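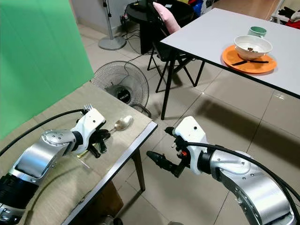 Cauã Queiroz
Professor da disciplina Trabalho e Automação

Notas da aula 6 – Quem arruma a mesa quando o braço arruma a mesa

Pessoal, estas notas são o que sobrou do meu quadro mais o que eu falei por cima, então perdoem o tom. Quem faltou consegue acompanhar por aqui, mas leiam também a entrevista da Golnar Tehrani, que vai cair na discussão da semana que vem.

Retomando: na aula passada vimos a Whitlock, que automatizou o estoque e depois passou meses tentando entender por que a equipe da manhã estava mais cansada do que antes. Hoje o caso é a Fivuma, que serve refeições para empresas e começou a usar braços robóticos na separação de talheres e louça. Eu adoro esse caso porque é um trabalho que todo mundo já fez em casa e acha que conhece!

1. A tarefa

Pegar um garfo parece nada. Pensem na colher deitada na mesa, fina, brilhante, sem altura quase nenhuma para os dedos da garra entrarem por baixo. A gente arrasta até a beirada, inclina com a unha, vira a mão no meio do caminho e nem percebe. Para o robô, cada um desses jeitinhos precisa ser ensinado, e quem ensina é gente. Na Fivuma foi a Firouzeh Bakhtiari, que tinha anos de copa e virou operadora de demonstração (o nome do cargo é esse mesmo). Ela repetia o movimento guiando os braços à distância, e o sistema da Keltik guardava tudo.

Anotem o termo: conhecimento tácito. É o que a pessoa sabe fazer e não sabe contar. A Firouzeh disse na entrevista que só descobriu que girava o pulso antes de soltar o garfo quando viu o braço fazendo igual a ela. Achei isso lindo, e também um pouco incômodo, e quero que vocês fiquem com as duas coisas.

Reparem também nos pauzinhos pretos junto do prato laranja, na mesa branca. Talher não é uma categoria só. Um par de pauzinhos pede outra pegada, e alguém precisa decidir se eles vão juntos ou separados. Essa decisão era da copa e ninguém escrevia em lugar nenhum. Com o robô, ela vira regra, e aí aparece a pergunta: quem assina a regra?

2. O que mudou para as pessoas

No começo eram umas 80 peças por rodada de demonstração. Depois passaram para 126, e o contrato não mudou uma linha. O Houshang Fallahi, que coordenava o turno, reclamou por escrito. A resposta foi que demonstrar era "mais leve" do que carregar bandeja. Será? A pessoa carrega menos peso e fica muito mais tempo parada, com os ombros presos na mesma posição e a atenção toda num ponto. Depois do almoço, lá pelas 14h, os erros subiam. A pausa de 10 minutos só entrou depois dessa carta.

Outra mudança foi a quem se pergunta as coisas. Antes, dúvida se resolvia com a colega do lado. Agora abre-se um chamado no painel da Mestaneo e espera-se. Tem dia em que a resposta vem rápido, tem dia em que a pessoa inventa uma solução e segue a vida – e essa solução inventada entra nos dados do mesmo jeito. 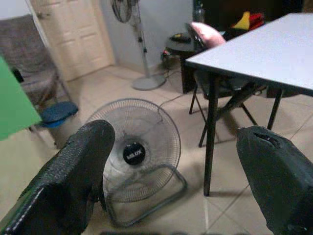 Foto: material de aula, disciplina Trabalho e Automação

3. O entorno

Tem uma parte que os alunos de engenharia costumam pular e os de administração também. Olhem o chão: ventilador apoiado direto no piso, fio atravessando em direção ao fundo, cadeira, mesa dobrável. Um posto de trabalho inclui tudo isso. Quando se compra um robô, o orçamento fala de garra, braço, licença, manutenção, e quase nunca de onde a pessoa senta, por onde ela passa e quem responde se alguém tropeça num cabo.

A Soudabeh Abbasi, que fez a análise ergonômica, pediu para a equipe desenhar de memória o próprio local de trabalho. Quase todo mundo desenhou os braços enormes e esqueceu a cadeira. Ela usou os desenhos na reunião com a diretoria e funcionou melhor do que qualquer planilha (tentem fazer isso no projeto de vocês, custa papel e caneta).

4. Para a próxima aula

Escolham uma tarefa do lugar onde trabalham ou estagiam e escrevam os passos como se fossem ensinar a um braço com garra. Depois peçam para um colega seguir o texto ao pé da letra.

Marquem no texto cada ponto em que ele travou e digam quem, na empresa, sabe resolver aquilo hoje. Uma página basta. Quem já entregou a proposta em setembro pode usar a mesma tarefa, desde que refaça os passos.

Leitura: entrevista da Golnar Tehrani, inteira, e a carta do Houshang, que deixei na pasta da turma.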